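**Why do water pills make me lose potassium if they're meant to get rid of salt?**

Posted by Zsófia Szűcs, Friday, March 15, 2024

Hi everyone! I'm in the first year of the nursing program at Wellesia and we've just started kidneys. I understand (I think!) that a thiazide blocks the sodium chloride carrier in the distal tubule, so more sodium ends up in the urine and water goes along with it. Fine so far. But then the book says to watch for low potassium, and I've read that page until my eyes crossed. The drug doesn't touch a potassium carrier at all, does it? My study partner says it's "just dilution" and I don't believe her.

**Mistard**

Your study partner owes you a coffee, it isn't dilution. Think about what's downstream. The sodium you stopped from being taken up in the distal tubule has to travel past the collecting duct, and the principal cells there pull some of it back in through a channel called ENaC. Sodium carries a positive charge, so when it leaves the tubule the fluid left behind is a bit more negative, and that draws potassium out of the cell and into the urine. More sodium arriving, more potassium leaving.

The second half is aldosterone. You've lost some volume, the body notices, renin goes up and aldosterone follows, and aldosterone tells those same cells to make more ENaC and more potassium channels. Faster flow helps too, by washing the potassium away. Loop diuretics do it the same way, only starting further upstream.

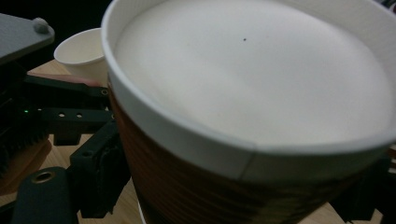 It's also why amiloride spares potassium: it blocks ENaC itself, so the whole business never gets going. Spironolactone gets to much the same place by blocking aldosterone's receptor. Once that clicked for me, back when I was cramming for my July finals, the drug table pretty much learned itself!

**Cheetham**

My mom takes one of these and she was told to eat bananas. Not sure of the science but her blood test was OK last time. Good luck with the course!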